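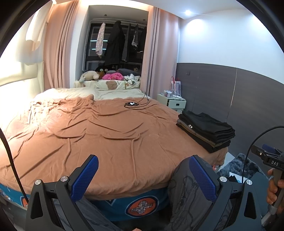 Figure 2. Bedroom site, seen from the camera on one hand-held gripper. The second gripper is at right; folded clothing lies on the bed.

4.2 Comparison of finger pads

We compared two pad types, textured and smooth, on the Stedwood hand-held grippers. Each operator completed five folding trials per pad type in the bedroom shown in Figure 2. Textured pads held single layers of cloth more reliably, while smooth pads released stacked garments with less drag. Camera placement and cable routing were left unchanged between conditions.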